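Stories > People > Conversations

30 April 2023 | By the Tarkau features desk

We use cookies to remember your settings and to see which pages are read most. Accept all | Manage choices

Homa Mohammadi had been collecting other people's lullabies for two years before she told anyone she was doing it. "I was a bit shy about it," she says, laughing. "I'm not a trained singer, I can't read music very well, and I was going up to strangers at bus stops and asking what their gran sang to them!"

The collection now holds 235 songs, most of them recorded in kitchens with the kettle going. She started with her own mother, who remembered the first verse of one song and flatly refused to make up a second. An aunt had the second verse, but to a completely different tune (the family is still arguing over that one). 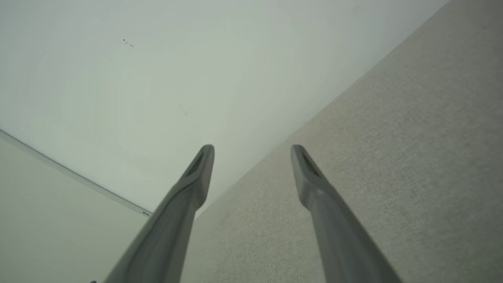 What surprised her most was how gloomy they are. "Wolves, floods, fathers who don't come back from sea. You sing it ever so softly and the baby just hears the softness. I think a lot of them were for the mother, really. It was her one chance in the day to have a good grumble."

She loves the small changes best. One song from Kincaid, where she lived as a student, turned up in eleven versions, and in each the animal at the door is different. A goose, a fox, once a bailiff. She plays me the bailiff one on her phone and it is wonderful, a cracked old voice that stops halfway through to tell somebody to shut the gate.

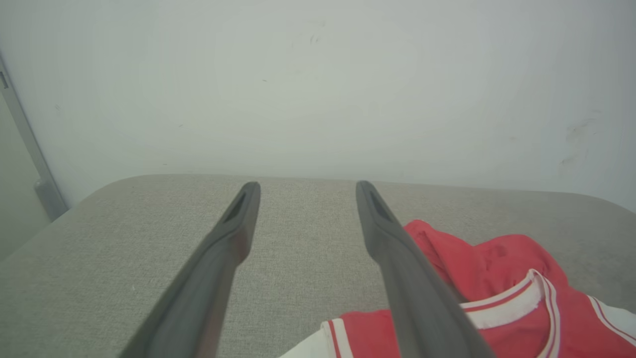
Finine disagrees with her about the grumbling, and told me so at some length over the phone. The sad words came from ballads, in Finine's view, and parents simply slowed down whatever they already knew, which would explain why so many have far too many verses for a sleepy child.

Homa is delighted by this. "Oh, we've been having that one out for ages! And it might be right about the ballads. My uncle sang us a football song, very slowly, and I slept like a log."

In July she hopes to put on an evening of the songs, with roughly 400 seats and no microphones. People will be asked to bring a cushion and, if they have one, a verse. She is still looking for the rest of a song about a miller's cat, which breaks off just as the cat gets into the flour. If you know how it goes, she would love you to hum it to her.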